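Skillby Teaching-by-Hand Group -- Minutes of the Monthly Meeting

03/08/2021
Posted by the Group Secretary

Print this page | E-mail this page

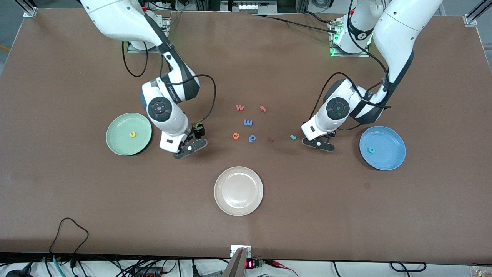
1. Welcome and minutes of the last meeting

The chair welcomed everybody and was particularly pleased to see so many of the newer members, several of whom had come over from the Guillot site on the early bus. The April minutes were read and agreed, with one small correction: the spare cable had been ordered from Prurkevix and not, as written, borrowed from them.

2. Letter sorting by remote control

Most of the morning went on this item, and rightly so, as it is the task closest to all our hearts at present. The job is to pick up small foam letters from the middle of the table and put them on the round plates by colour, with a person steering both arms throughout. Yellow goes to the green plate on the left and teal to the blue one on the right. Members felt the beige plate at the front should be kept for the reds, and this was agreed after a good deal of friendly back and forth.

We now have 1,266 complete runs saved, of which 284 were set aside at checking, mostly for a letter dropped on the way over. The group thought this a very fair result for people who had, in many cases, never held the controls before the spring -- well done to all.

There was a long and useful talk about the thin letters. Operators find them harder to grip squarely than the wide ones, and some had taken to nudging them first with the other arm. It was agreed that nudging is allowed, provided it is done slowly and noted on the run sheet.

3. Guiding the arms by hand

Two members tried moving the arms directly, by holding the wrist, and enjoyed it very much. It is quicker to learn, though one's own hands do get in front of the camera. The group would like about 300 hand-guided runs before deciding whether to carry on with it.

Action: training team to draw up a rota.

4. Skolance software

The new version keeps the two arms in step much better. It still forgets the gripper setting after a restart, so please check it before your first run of the day.

Action: secretary to write to Skolance again.

5. Any other business

A request was made for a softer chair at the operator's desk. Warmly supported. The kettle has been mended.

Recent items

Minutes of the April meeting
How to fill in a run sheet
Guillot open morning: thank you to all who came
Choosing a grip for small, soft pieces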